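Graltgate sorting cell – setup and care FAQ

How often does the gripper need attention?
Wipe all three fingers at the end of each shift. Check the finger screws every 229 hours and log it on the Kallio sheet.

Where do the foil tray and the paper go?
On open tabletop between the arm and the bin, with a gap between them.

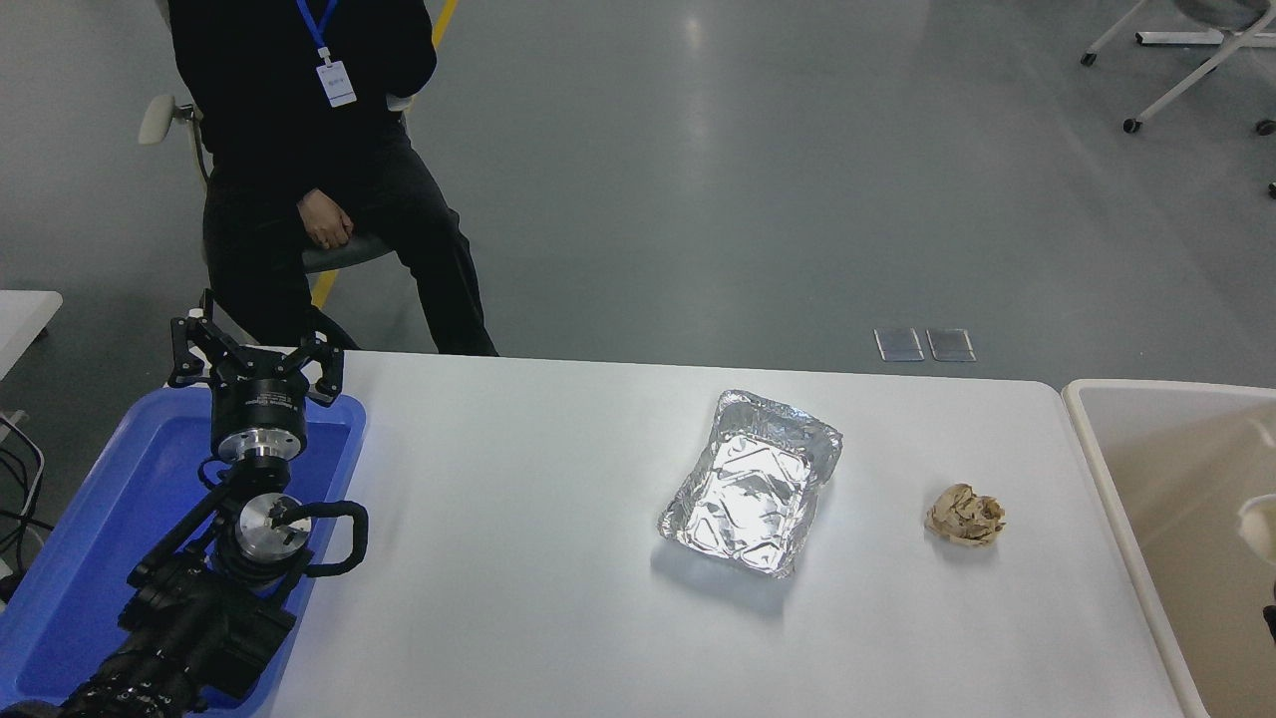 Grelell's night crew asked whether the bin has to be emptied before a restart. No – only when it is more than half full.

The arm stops with fault 8. What now?
Look at the cable at the wrist first. Reseat it, wait 2 minutes and home the arm from the Dallutico panel. If the fault returns, leave the arm off and call service.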